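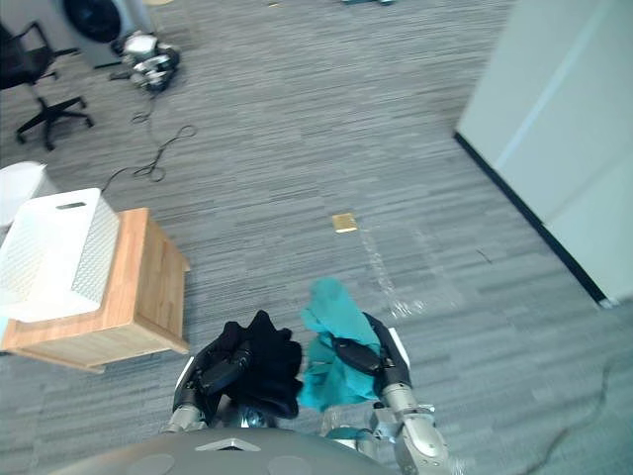
The black one, the teal one, and the white basket up on the low cabinet.

Mendley Home Forums > Laundry and Linen > Using the bed as a folding station — converted!

doona_dugong
Posts: 492
2020-09-08

Hello all, long time laundry tragic with a new favourite way of doing things. I've given up folding at the kitchen table (always sticky, always somebody's homework) and I've moved the whole operation into the bedroom. Bed for sorting and folding, basket on top of the low cabinet where I can get at it, and nothing goes on the floor. I cannot tell you how much nicer it is! The cabinet is the pale timber-coloured one I've had forever, and I'd only ever used it as somewhere to put a lamp I didn't like.

The basket is the kind with the little mesh holes all over the sides and a slot in the rim for your hand. I like the holes because I can sort of see what's left in there without digging.

Current routine:

Bring the basket in, put it on the cabinet.
Colours and darks onto the doona, side by side.
Fold the big things first, then the fiddly ones.
Put each pile away before starting the next basket.

A small load is done inside 20 minutes, with the radio on. Sheets are another matter and I'd love to hear how everyone copes with those. I'd also like to know if anyone else has teal that's gone a bit sad, as I've got a few pieces in that colour and I'm forever worried about them.

---

pegs_and_all

Love this. I'm a bed folder too and my sister thinks it's disgusting, so it's nice to have company. Do you make the bed first or just go for it? I make mine properly, pull the doona tight, then fold on top. If it's lumpy the shirts come out lumpy. My opinion anyway.

---

doona_dugong

Ha, have a look and tell me what you think! 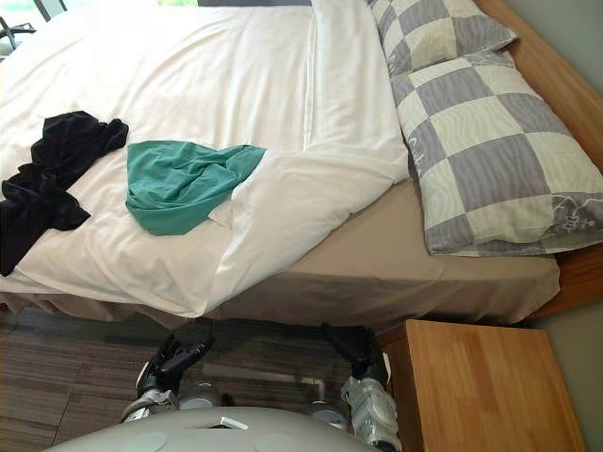
Mid-sort on the doona. Checked pillowcases, my favourites.

So no, I don't make it first. I do know I should. The white doona cover creases if you so much as glance at it and I've stopped fighting. I'm stripping the bed on the same day half the time anyway, so making it up beautifully just to pull it apart again seems a bit much, even for me.

---

pegs_and_all

Oh those pillowcases are gorgeous, the cream and lavender grey! I've been after big checks for ages. Everything in the shops here is tiny gingham or those enormous leaves.

But make your bed, you monster.

---

lintroller66

I'm going to be the grump. Black and white together, on a doona? I've got a black jumper that sheds on everything it touches and I spent most of April picking fluff off a white blanket. Dark things go on a towel, or over the back of a chair, and never on white bedding. Goes the other way too, white cotton leaves bits all over black, and then you're rolling it with tape right before you go out the door.

Also a low cabinet is a terrible height for a basket. Your back will tell you about it eventually.

---

doona_dugong

Fair point on the fluff! Mine hasn't shed so far, touch wood, but I wouldn't put anything woolly there. A towel underneath is a good idea and I'm stealing it.

On the height I'll argue with you though. I'm short! A basket on a proper bench is up near my chin and I'm fishing about in it like I'm bobbing for apples. Low cabinet and I can reach right to the bottom.

---

saltbush_sal

Short person here, completely agree. I had mine on top of the dryer for years and kept losing socks down the back.

About the teal. I've had a teal set for ages and it's still lovely, and all I do is wash it inside out at 40 with the other blues and greens and dry it out of the sun. Our line is in full blast from breakfast so I use the clothes horse on the veranda. I use Cluvis liquid, the one in the squat bottle, and I put in less than the cap says.

---

lintroller66

40 is too hot for teal. Cold, always cold. There's no reason to heat the water for something you wore once to the shops.

---

saltbush_sal

Depends on what you do in it! I garden in mine. Cold does not shift garden.

---

lintroller66

Then soak it.

---

saltbush_sal

I've got one laundry trough and there's a dog towel in it permanently.

---

bottom_drawer

Can I jump in on sheets? I read the first post and got excited that someone was going to talk about sheets and then we got onto fluff.

Fitted sheet: lay it on the bed, elastic side up, tuck the corners into each other so you've got 2 corners' worth of pocket at each end, then fold the elastic edges in so it looks like a rectangle. Then you fold it in 3 longways and roll it. Rolling is the bit that changed everything for me. It stands up in the cupboard like a loaf of bread and it doesn't matter if the middle's a dog's breakfast.

A bed is the only surface in our house big enough for this, so I'm firmly with the bed folders.

---

pegs_and_all

Rolled! I've never tried rolling. Do you do the pillowcases inside it as well, or keep them separate?

---

bottom_drawer

Whole set inside one pillowcase, except the roll sits at the bottom of it. If you've got two sets in the same white you'll want a label on them. I write on a bit of masking tape. The good labels from Plasberg fell off in the linen press after one humid summer.

---

doona_dugong

I'm trying this tonight. One more from the same sort:
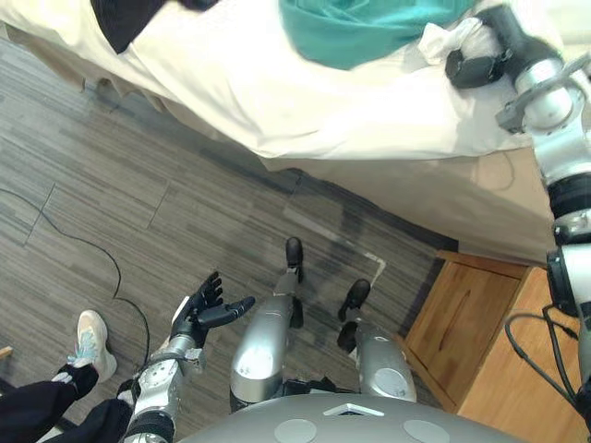 Teal near the middle, black further over, and a little white one to deal with.

The little crumpled white ones are the ones that beat me, I have to say. White on white! I have put so many small white things through with the bedding without noticing, and found them weeks later balled up in the corner of a doona cover. If anyone's got a system for those I'm all ears.

---

pegs_and_all

Small whites go straight in a mesh bag for me, in the wash and out of it. Unzip the bag at folding time and there they all are.

And I can see the bedding hanging right down the side there. Tuck it up before you start! I trod on mine once with a full pile on top and the whole lot came with me.

---

doona_dugong

Tucking noted. And yes to the mesh bag, why have I never done this? I own one! It's got a bathing cap in it.

---

lintroller66

See, on a kitchen table a white hanky shows up straight away. Dark timber, good light, and you're standing up straight. I'll keep saying it.

---

saltbush_sal

You'd have to find our kitchen table first.

---

khurana_court_3

New here, hello! Been reading along. I'm in a flat at Khurana Court with a shared laundry downstairs, so it all has to come up the stairs in one go and the bed is really my only choice. What I do is put a flat sheet down over the doona first, a dark navy one, kept just for this. Whites show up on it, and anything that sheds gets shed onto the sheet, and when I'm finished I shake it off the balcony. Might suit both camps?

---

lintroller66

That is a proper solution. I withdraw maybe half of what I said.

---

bottom_drawer

Only half?

---

lintroller66

The cabinet's still too low.

---

doona_dugong

Welcome khurana_court_3, what a first post! I've got an old navy flat sheet with a hole in one end that's been waiting for a purpose, so that's sorted. Rolled the fitted sheet too, by the way. First go looked like a sausage roll that had been sat on. Second go was much better — it stood up in the cupboard all by itself and I went and got the neighbour to come and look.

Still undecided on cold versus 40 for the teal. I might do one each way next wash and report back.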